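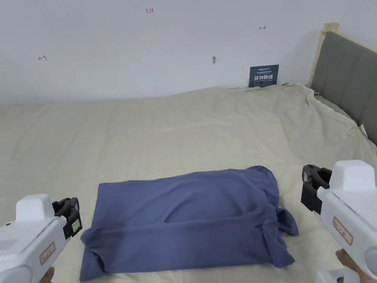
The Wondcombe fitted sheet has been on our spare bed since the spring, and I have used that bed for folding laundry nearly every day since. I bought two, both doubles, both in the beige. It rumples, as you can tell from the state of it under that blue top, and it will rumple whether you smooth it first or leave it. If you want a bed that looks pressed, look elsewhere. As a surface for folding on I have few complaints. Knitted tops stay where you lay them, and a half-done fold with a sleeve hanging out at one end doesn't slide away while you sort out the rest.

Sizing. The label says it takes a deep mattress and it does. Ours has a topper on it and the corners still tuck right under. On the thinner mattress in the back room there is too much cloth and it bags along the sides. I tried sheet straps from Stovach, which helped at the foot end and did very little at the head.

Washing. Mine have had 20 washes each, mostly at 40. The colour has gone slightly paler, evenly, so the pair still match. One was put through at 60 by mistake and came out tighter at the corners, though it still goes on. There was a lot of fluff in the dryer filter the first 3 times and very little after that. On the line they dry in an afternoon if there is any wind. I iron the top third if guests are coming and leave the rest.

Feel. A bit stiff out of the packet, softer after a month. Rami Awad, who stayed with us for a week, found it warm. I don't, but I sleep with the window open. It is thicker than the Kassab sheet I had before, and that one wore through at the feet in under two years. I can't yet say how this one compares for wear. There is slight bobbling along one side where people sit down to put their shoes on.

Elastic. It goes all the way round, which I prefer to corners only. The stitching has come loose for a few inches on one of the two. I emailed the shop in Uniscombe and they offered a replacement, but wanted the old one posted back first at my cost, so I sewed it up myself.

Price. I paid 70 for the pair with delivery. They were cheaper last December, so it may be worth waiting if you are not in a hurry. The matching pillowcases are sold separately and are a shade darker than the sheet. I sent those back and got the refund in a week.

I would buy the sheet again for the spare room. For our own bed I'd go for something thinner in summer.

Four stars, one off for the stitching.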